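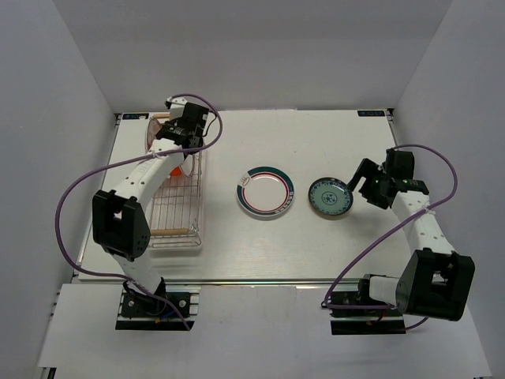 So we finally settled on a task, and it's dishes. After three weeks of arguing in the chat (I have the screenshots, Elango, I have all of them) the robotics club at Zesdale is officially teaching a pair of arms to put plates in a rack.

If you're new around here, hi! I'm the one in the club who can't solder. I ended up doing the blog last year when Petronella Van Wyk went off to do her exchange semester, and then she came back and didn't want it anymore, so you're stuck with me. We have 13 members this year, most of them engineering, plus me from linguistics and Gert from the geology department, who joined for the snacks and is now better at wiring than anyone.

The short list of ideas was folding towels, sorting Lego, and dishes. Towels lost because Precious did towels for her class project last year and said she would quit the club if she ever had to straighten another corner. Lego was my idea. It got two votes, and one of them was mine. Dishes won partly because the Illton meet in March has a household category and partly because Amado's grandmother was clearing out her kitchen and gave us a whole box of odd plates for free. Can't argue with free.

The way we do it, one person drives both arms by hand with the little leader arms and runs through the whole job, and the computer records everything. Then you put it all back and do it again. And again. Each run is an episode, and as of last night we have 165 of them, which sounds like a lot until you hear Elango say we'll want double that before training is worth anyone's electricity.

I did 16 episodes on my first shift and my shoulders have opinions about it. The hard part for me is going from one hand to the other. The rack is on the left and the right arm can't comfortably get all the way over there, so if you pick something up on the right you have to bring it to the middle and let the left arm take it. You'd think your own two hands would have prepared you for this! They have not. I kept letting go with the right before the left had a real grip, and then there's that awful little clatter and everybody in the room looks up.

Petronella is so good at it that it's annoying. She plays the cello and says that's why. She barely moves, she goes slow, and her runs are all nearly the same length. Mine are all over the place. Elango plotted them by driver and put it up on the big monitor without warning me, thank you very much.

We also had a long (long!) discussion about whether the plates should start in the same spot every time. Precious wanted tape marks on the table, Gert wanted total chaos. What we do now is move things a few inches between runs and swap which dish goes where, and every so often there's already something in the rack when you start, so the model doesn't learn that the rack is always empty. I like those ones best. You have to squeeze in next to whatever's there without knocking it over.

Other news, in no order:

The purple cables are staying. I know they look silly looping out to the sides like that, but the last ones we had were too short and kept tugging at the wrists whenever you reached for the back of the table. Amado picked the color.

Please stop putting your coffee on the lower shelf where the arms are mounted. I'm not naming names, but it was Gert.

Our training software is called Clarneo now. It was called "final_script_new" before, so that's progress. Elango wrote most of it over the break, and if you want to help with it he would love to show you, at length.

Zou is our team name for the Illton meet. It was the only one that got past all 13 of us, and I've stopped asking what it means because I get a different answer from everyone.

I'm on again tomorrow from 4 p.m. with Precious, and we're hoping to get through the small bowls, which are horrible because the fingers slide right up the side. If you're on campus, come by and have a turn driving. Bring chips, the good ones, we're out.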